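Foro Casa y Taller > Organización del hogar > ¿Cómo sacáis partido a una mesa grande en el trastero?

Tema abierto por marejada_lenta el 17/2/24

Hola a todos, llevo tiempo leyéndoos y por fin me animo a abrir un tema.

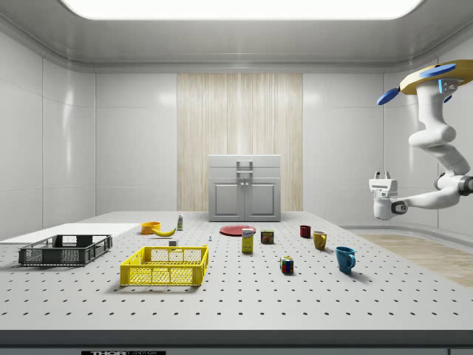 Mesa de superficie perforada, con una caja de rejilla gris oscuro y un tablero blanco

marejada_lenta escribió:
Os cuento mi situación, que es larga, así que coged un café. En julio nos mudamos a un piso más pequeño en la zona de Kanaan y el trastero se ha convertido en el sitio donde va a morir todo lo que no cabe arriba. Son 9 metros cuadrados, sin ventana, con una humedad que va y viene según le da. Quiero poner una mesa de trabajo al fondo, para pequeñas reparaciones, para clasificar semillas y bulbos (soy de las que guarda los de tulipán en bolsas de papel y luego no sabe cuál es cuál) y para envolver regalos en Navidad. Mi duda es si compensa una superficie con agujeros, como la de la foto, o si me voy a pasar la vida pescando tornillos debajo. Mi cuñado dice que una mesa lisa de toda la vida y a correr. Yo no lo veo tan claro. ¿Qué haríais vosotros?

tornillo_suelto escribió:
¡Bienvenida! Yo tengo una perforada desde hace años y no la cambio por nada, pero te aviso: los tornillos pequeños se cuelan todos. Yo pongo encima una bandeja vieja de horno cuando desmonto algo delicado y asunto resuelto. Para los bulbos me parece una maravilla, les circula el aire por debajo y se secan mucho mejor que sobre un tablero cerrado.

lagunera57 escribió:
Pues voy a llevar la contraria, con todo el cariño. En un trastero húmedo yo no compraría mesa todavía. Primero arreglaría la humedad. El mío era una cueva, y lo primero que hice fue separar las estanterías de la pared un palmo y poner un deshumidificador Ziretti, de los pequeños, que me costó 103 euros. El primer invierno vaciaba el depósito cada dos por tres. Ahora lo enciendo de vez en cuando y ya. Si metes una mesa pegada al fondo sin haber mirado eso, dentro de un año estarás limpiando moho por detrás, y te lo dice una que se ha tirado tardes enteras con el cepillo y la lejía.

tornillo_suelto escribió:
Lagunera, en lo de la humedad te doy la razón, pero no creo que tenga que esperar. Con patas metálicas y separada de la pared puede ir montándola mientras tanto. Si no, nos pasamos la vida preparando el trastero y no lo usamos nunca.

lagunera57 escribió:
Bueno, bueno, que cada uno conoce su pared :) Yo sigo pensando que primero el agua y después los muebles.

pan_con_tomate escribió:
Me meto en medio. Yo gasté una fortuna en cajas Telatlow con tapa hermética pensando que así se acababan mis problemas, y fue justo al revés: lo que guardé con un poquito de humedad dentro salió oliendo a rayos (las mantas de mi madre, qué disgusto). Desde entonces uso cestas abiertas o de rejilla para casi todo y dejo las de tapa para los papeles, bien secos y con su bolsita de sílice. Y etiquetas, por favor, etiquetas grandes por los dos lados. La semilla sin nombre es semilla perdida - tengo un cajón entero que lo demuestra.

marejada_lenta escribió:
¡Qué gusto leeros, de verdad! Lo de las mantas me ha dolido, porque tengo 2 edredones metidos en cajas cerradas ahora mismo. Esta tarde bajo a abrirlas. Pregunta tonta: ¿los bulbos en cesta de rejilla, directamente, o con papel?

pan_con_tomate escribió:
Con papel de periódico en el fondo y sin amontonarlos. Y revísalos de vez en cuando, que uno blando estropea a los vecinos.

tornillo_suelto escribió:
Y a oscuras, a ser posible. Por cierto, si al final te decides por la mesa, mide la puerta antes. La mía entró de canto y rozando. En el almacén de Perham tienen retales de tablero a buen precio, por si quieres tapar solo la mitad de la superficie y dejar la otra con agujeros. Así contentas también a tu cuñado.

lagunera57 escribió:
Eso me gusta más. Pero el palmo con la pared no lo perdono.

marejada_lenta escribió:
Acabo de subir. Los edredones están bien, gracias al cielo, aunque los dejo aireando en el salón. La puerta mide menos de lo que pensaba, así que tendrá que ser una mesa desmontable. El higrómetro lo compro mañana y os voy contando lo que marca, que a lo mejor lagunera tiene más razón de la que me gustaría.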